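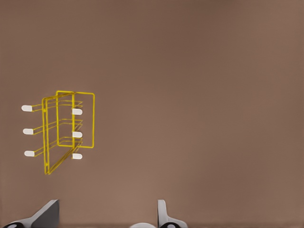 How to set up waiting lists and class transfers for the new term

Last updated 21/07/2022

This guide covers waiting lists and transfers between classes at a dance or music studio that enrols by the term. It was written for the two Moroz studios, at Cukstead and Sendidstead, and the screens mentioned are those of Fallano, the booking system used at both sites. The same method works in a spreadsheet, provided only one person edits it at a time.

Before you start

You will need:

Administrator access to Fallano (teacher access does not show the list order)
The confirmed timetable for the term
The room capacity sheet for each site
The current enrolment policy, including the notice period
Last term's waiting lists, exported as a file

Do not begin until the timetable is confirmed. A waiting list is attached to a class record, and if the class is deleted and made again the list goes with it. Changing the time, the teacher or the room of an existing class is safe.

Set the class limits

Each class has two limits. The room limit is the largest number of pupils the room can hold for that activity. The teaching limit is the largest number the teacher can take at that level. Fallano has one field for both, so enter whichever is smaller.

Open Classes, choose the site, then open the class record and go to Places. Type the figure under Maximum. In the small room at Cukstead the maximum for every beginner class is 10. The main hall at Sendidstead is set to 30 for open classes only; graded classes in the same hall take the teaching limit.

Leave the box marked Allow overbooking empty. If it is ticked, the waiting list never opens, and late enrolments are added straight to the register.

Trial pupils count towards the maximum. If you want to keep a place free for trials, lower the maximum by one and add the trial by hand. Make a note of this in the class record, or the next person to check the figures will put it back.

Close the old lists

Old waiting lists should not be carried forward whole. Families move away, choose another activity or lose interest, and a list full of out-of-date names slows down every offer made from it.

Export the old list for each class. Send the standard renewal message to every family on it, asking whether they still want a place and in which class. Give a reply date. When that date has passed, mark each entry as Keep, Move or Remove, then import the file again under the new term.

The import keeps the original joining date only if the column is headed Date joined. Any other heading is ignored, and every entry is given the date of the import. Check the first few rows before you confirm, as an import cannot be undone once offers have been sent.

Choose the order of priority

Fallano sorts by joining date unless told otherwise. Most studios need a further rule for pupils who are already enrolled. The order used at both Moroz sites is as follows:

Current pupils who must change class after moving up a grade
Current pupils asking for a different time at the same grade
Brothers and sisters of current pupils
New families

Within each group, entries are sorted by joining date. To set this up, go to Settings, then Waiting lists, then Priority groups, and drag the groups into order. Save before leaving the page — it does not warn you about unsaved changes.

Print the order of priority in the enrolment policy in the same words. Most complaints about waiting lists come from a difference between the two.

Write the offer message

An offer needs the name of the pupil, the class, the site, the day and time, the fee for the rest of the term and the reply deadline. Leave out everything else. Uniform lists and parking notes can go in the welcome message, after the place has been accepted.

Set the reply deadline to 2 days in term time and 7 days in August, when many families are away. The deadline is counted from the time of sending, so an offer sent late in the evening will expire late in the evening. Expired offers pass to the next entry automatically if Auto-advance is switched on.

Switch Auto-advance off for graded classes. The next pupil on the list may not be at the right level, and the teacher should confirm before the offer goes out.

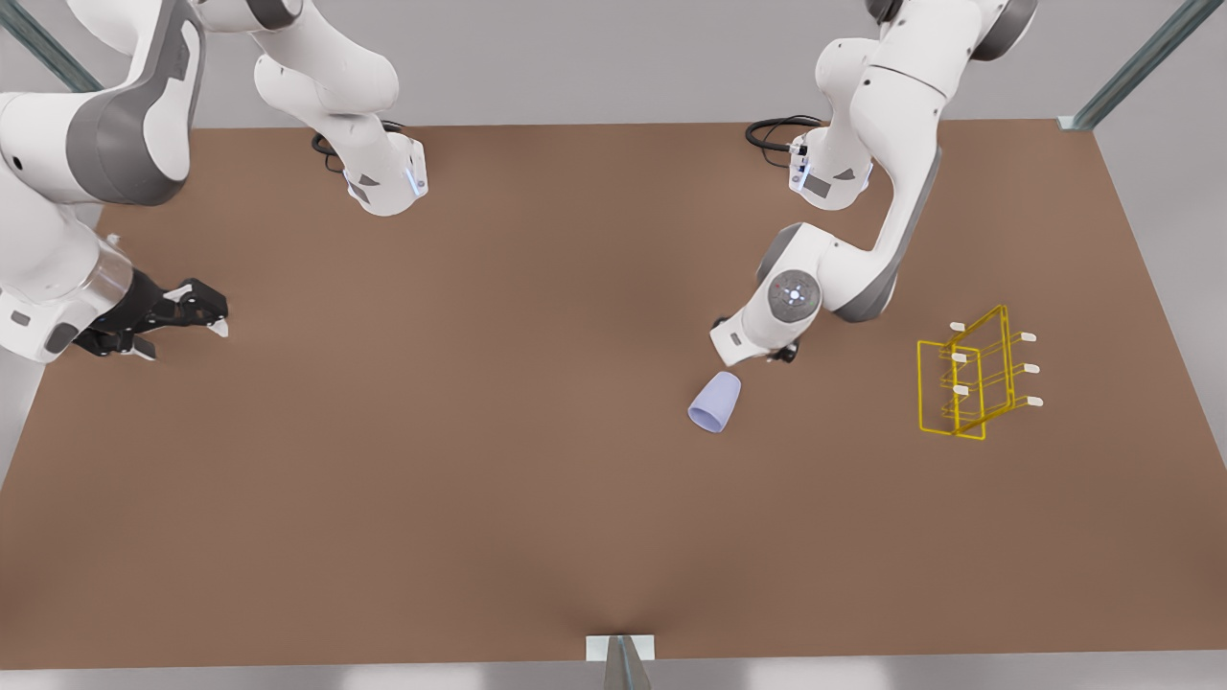
Two white robot arms above a brown tabletop

Handle transfers

A transfer is one pupil leaving a class and joining another in the same term. Always use the Transfer button on the pupil record. Withdrawing the pupil and enrolling them again will produce a final invoice, a new registration fee and, where the first class has a waiting list, an immediate offer to the next family.

Check three things before pressing the button:

The new class has a free place, or the pupil is first on its list
The fee difference has been worked out from the date of the move
Both teachers have been told

Transfers between Cukstead and Sendidstead need one more step. Each site has its own ledger, so any credit must be moved under Accounts, then Site balance. Until this is done the family will appear to owe the full fee at the new site.

Weekly checks

Once the term has started, run the Places report for each site once a week and compare it with the paper registers. Look for classes showing a free place and a waiting list together. The usual causes are an offer awaiting reply, a trial place being held, or Auto-advance switched off with no one assigned to confirm.

Where a class has been full for the whole term and the list is still growing, pass the figures to whoever plans the timetable. Include the ages and grades of the pupils waiting — the total alone is not enough to decide whether a second class would fill.

Common problems

The list is greyed out. The class maximum has not been reached, or overbooking is allowed.

A family appears twice. They have joined through both sites. Merge the records, keeping the earlier joining date.

An offer was sent to the wrong pupil. Withdraw it from the Offers screen, then telephone the family. Withdrawn offers do not send a message of their own.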